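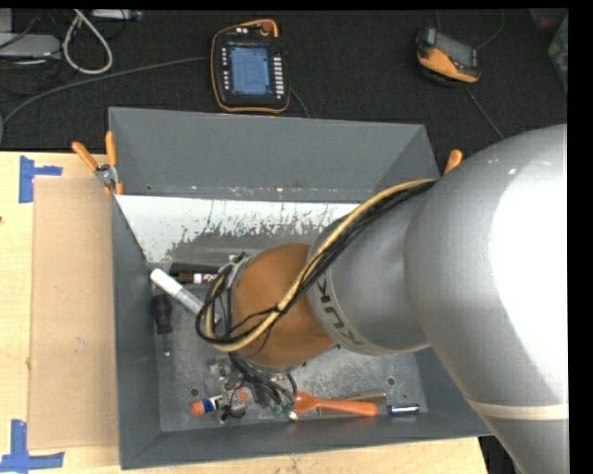 By Jin-sol Ko

Print | E-mail

LARNECK, May 23, 2022 - The traffic light at Mill Street and Jaltwood Road will stay red for less time starting next week, the city said Monday, bringing relief to factory workers who have been able to finish a breakfast sandwich, and in some cases a podcast, while waiting to turn left.

The light was installed in February to help people get in and out of the Jaltwood industrial park, where 2,380 people work. Before that there was a stop sign. Drivers complained about the stop sign for years, and many of them now speak of it the way other people speak of a childhood dog.

Under the current settings, cars leaving the park wait through a red of 80 seconds and then get a green that Nahom Hailu, who works the early shift at a packaging plant there, described as "more of a suggestion."

"Five cars if everybody's paying attention," Hailu said. "And it's six in the morning, so nobody's paying attention."

City traffic engineer Prodromos Kourkoulas said the signal was doing what it had been told to do. The trouble was in the telling. The timing plan was drawn up from a traffic count taken on a weekday when two of the park's largest employers were closed for inventory. The count found very few cars, and the light was set up to serve very few cars.

"We had good data about a very quiet day," Kourkoulas said.

He said the new plan uses a fresh count made over two full weeks. It gives Jaltwood Road a longer green at the three shift changes and goes back to favoring Mill Street the rest of the day. A sensor in the left-turn lane, which was put in with the rest of the signal but never switched on, will be switched on.

The city received 360 complaints about the intersection between February and last week. That is more than it received about the water main on Fourth Street, which was at the time in the process of becoming a pond. Several people wrote more than once. One sent a poem, which the clerk's office declined to release but called "pretty good through the second verse."

Not everyone is happy to see the long red go. Chrysoula Sfakianakis runs the Huỳnh bakery window on the corner, a business she bought from the family of that name and saw no reason to rename. Since the light went in, she has been selling coffee and sesame rolls to drivers stuck in the right lane. She hired a second person in April to walk the orders out.

"People say the city never does anything for small business," she said. "They did this. I sent them a thank-you card."

Police Sgt. Sorin Nistor said walking orders out to cars stopped in a live traffic lane is not allowed and that he had discussed the matter with Sfakianakis. Asked when, he said it was during his own wait at the light. He had the sesame roll.

The retiming itself costs the city $700, most of it for a technician's visit from Sistow, the county seat, where the signal software is kept. Larneck has asked for its own login. The county has said it will look into that, and has given no date.

Crews will put out message boards on Jaltwood Road ahead of the change to warn drivers that the pattern is new. Kourkoulas asked people to be patient for the first few mornings and to please move forward when the light turns green.

Complaints about the new timing can be sent to the public works desk at city hall. A form has already been printed.

Print this story | E-mail this story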